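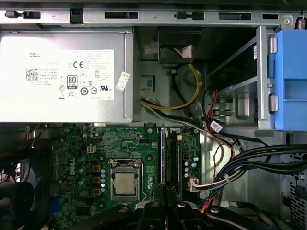 Cover off: power supply at left, blue drive caddy at right, motherboard below.

Section 2: Opening Up and Cleaning a Dell Desktop

Written by Inger Þórarinsdóttir for the Fostwood refurbishing bench
Last revised Friday, February 10, 2023

Okay, so you've got your desktop, you've done the intake sheet from Section 1, and now you get to open it up. I love this part! I've written down the way I do it, which is slower than some people's way, but I don't lose screws and I don't bend things. If you've learned a different order at home and it works for you, fine, just please don't skip the cautions.

This section covers opening the case, getting the dust out, checking the cables and closing up again. Swapping the drive is Section 3 and memory is Section 4. We don't open power supplies at all, so don't go hunting for a section on that.

What you need

A Phillips screwdriver, medium (the Feltitz one with the gray handle is my favorite, but any that fits snugly will do)
A wrist strap with a clip
A soft brush - a clean paintbrush is great
A can of compressed air or the small hand blower
A parts tray with a lid
A flashlight or headlamp
Masking tape and a pen
Your phone, for taking pictures of where everything goes

Give yourself about 30 minutes the first time. You'll get faster, and then one day you'll get a machine that lived next to a wood stove and you'll be slow again.

Before you open the case

1. Shut the computer down from the menu and wait until the fan stops.

2. Unplug the power cord from the back. Then unplug everything else too: monitor, keyboard, mouse, network, that mystery USB thing.

3. Press and hold the power button for 8 seconds with the cord out. It lets leftover charge drain away. Nothing exciting will happen, and that's what you want.

4. Lay the case on its side on the bench mat with the removable cover facing up. I like the back of the case pointing away from me, but some of you like it the other way around, so whichever way you choose, stick with it until you're done. It makes your photos a lot easier to follow later.

CAUTION: Sleep mode isn't off. If the cord is in, parts of the board still have power. Pull the cord every single time, even if you're "only going to look."

Taking the cover off

5. Find out how your cover is held on. Depending on the model it may be a latch, a thumbscrew or two, or ordinary screws along the back edge. If there are screws, put them in the tray and label that compartment COVER with a bit of tape.

6. Slide or lift the cover off. It should move with steady pressure. If it's fighting you, stop and look for a screw you missed (there's a lock loop on some cases too, and I once wrestled with one of those for far too long before I noticed).

7. Put on the wrist strap and clip it to bare metal on the chassis. Painted metal doesn't count.

8. Take at least 2 pictures before you touch anything, one of the whole inside and one close up on the cables. Take more if you want. I've never been sorry I had too many.

CAUTION: The edges of the chassis can be sharp, and so can the punched slots in the rails. I keep bandages in the top drawer at the end of the bench.

Finding your way around

The photo at the start of this section is a good one to keep beside you. The big silver box with the white label is the power supply, and it's the easiest thing to recognize in there. The label has the Dell name and the 80 PLUS logo on it, plus a square code and a whole crowd of approval marks. For our paperwork you want the part number and the wattage from your own unit. Copy them onto the job card exactly as printed, and don't guess at a worn digit. Write a question mark and I'll look it up.

Over on the other side you've got the gray metal drive cage with the bright blue caddy. I'm so grateful for that blue plastic, it's the one thing in there you can describe over the phone and have the other person find right away. Leave it where it is for now.

The green board is the motherboard. Most of your brushing will happen around it and very little of it should happen on it.

NOTE: Models differ. Your drive cage may be gray with no blue anywhere, or the power supply may be in another corner. Go by what the part is and what plugs into it, and check with me if you can't tell.

CAUTION: Don't open the power supply housing, don't poke anything through its vents and don't take out its screws to "see if it's dusty." It is dusty. It can also hold a dangerous charge long after it's been unplugged. If one rattles or smells burnt, tape a note to the case and put it on the Sabbagh shelf.

Getting the dust out

9. Carry the case to the open door or outside if the weather's nice. In August we do all of this in the parking lot, and it's wonderful. In winter, use the vent hood and wear a mask.

10. Start with the brush. Work from the highest spot to the lowest so you aren't dusting the same corner twice. Go gently over the rails and the floor of the chassis, and get down into the bumps and recesses where the fluff packs in.

11. Hold any fan still with one finger before you use air near it. Letting the air spin the blades is fun (I know, I know) but it can damage the bearings.

12. Use short puffs, with the can upright and a hand's width from the parts. Tip the can and it may spit freezing liquid all over the board. If that happens, stop, set the case aside and leave it until it's completely dry.

13. Go along the outside of the power supply vents with the brush only. Brush outward, so the dust doesn't go in.

14. Shine your flashlight around under the drive cage and behind the cables. This is where I find the good stuff: staples, a dime, once an entire tiny plastic dinosaur.

NOTE: No household vacuums, please. The hose builds up static, and the nozzle is just the right size to swallow a jumper.

Checking the cables

15. Look at every cable from one end to the other. You're checking for pinched spots, cracked insulation and plugs that aren't all the way in. The yellow and black wires are part of the power bundle, and they tend to loop around quite a bit on their way across the case. A loop is fine. A loop resting against a fan isn't.

16. Press each plug down lightly with a fingertip. If it clicks, it was loose, so write that on the job card. A loose plug explains more "dead" computers than I would ever have believed when I started.

17. Leave the little paper or plastic tags on the cables. They can look like trash, but some have part information printed on them and we may need it when we order from Jidumville.

18. Don't cut any ties unless you have to replace the cable they're holding. If you do cut one, put a new one on in the same place and trim the tail.

CAUTION: Pull plugs by the plug and never by the wires. Lots of them have a latch you need to squeeze first. If a plug won't come free, get the flashlight and look for the latch before you pull any harder.

Small parts that like to escape

Springs, pegs and small screws around the rails are easy to knock with a sleeve. Roll your sleeves up, take off bracelets, and if you see a spring hooked to an edge, leave it hooked. They go a surprising distance. If something does drop into the case, don't shake the case to find it! Tilt it slowly over the mat and use the flashlight. Stay away from magnets if there's a hard drive in there.

If you end up with a screw and you don't know where it came from, it goes in a labeled bag taped to the job card. Please don't put it in whatever hole it happens to fit.

Closing up

19. Compare the inside with the pictures you took in step 8. Cables in the same places, nothing lying across a fan, nothing sticking up past the rim where the cover will land.

20. Look for tools. I mean it. Count the things on your mat against the list at the start, and check for the brush especially.

21. Unclip your wrist strap.

22. Slide the cover back on. It should go home without squeezing anything. If one corner sits high, take it off again and find out what's under there - usually it's a cable.

23. Put the screws back finger-tight first, then snug them with the screwdriver. Snug is plenty.

24. Connect a monitor, a keyboard and the power cord, in that order, and switch on.

If it doesn't start

No lights and no fan: check that the cord is pushed in at both ends and the power strip is on. Then unplug and look again at the power plugs you pressed in step 16.

Fan runs but the screen stays black: try another monitor cable first. If that's no help, the memory may need reseating, and you'll find that in Section 4.

Beeps or a blinking light: write down the pattern as carefully as you can, including pauses. The Dell codes differ by model, so we'll look yours up together.

Rattling or scraping: switch off right away and pull the cord. There's probably a cable touching a fan, so open it up again from step 1 and move the cable clear.

Once it's running, leave it on while you fill in the job card, sign your initials next to CLEANED and put the case on the cart for Section 3.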